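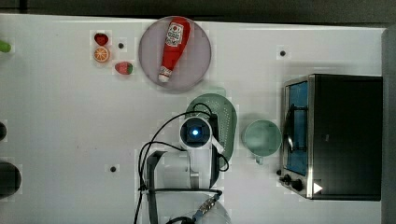 What does viscosity measure?
It measures how strongly a fluid resists flow when a force is applied. Water has a low viscosity; honey has a high one.

Chapter 5. Fluids That Change as They Move

In many fluids, viscosity depends on how fast the layers slide past each other. This rate is called the shear rate. Section 2 covers fluids whose viscosity stays constant. 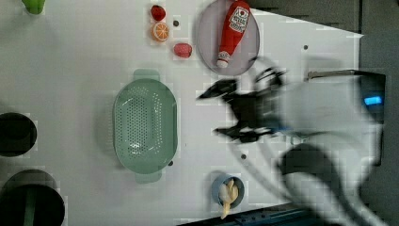 Shear-thinning fluids flow more easily as the shear rate rises. Most contain long molecules or small particles that line up with the flow. Ketchup, sold in bottles like the red one with the white cap, also has a yield stress: below a certain stress it does not flow at all. A colander, with its rows of small round holes, drains water at once but may hold back a thick sauce. Kasten's method for finding the yield stress is given on page 106.

Mivero Press. Copyright Abdelkrim Ragab and Uwe Kasten. Back to top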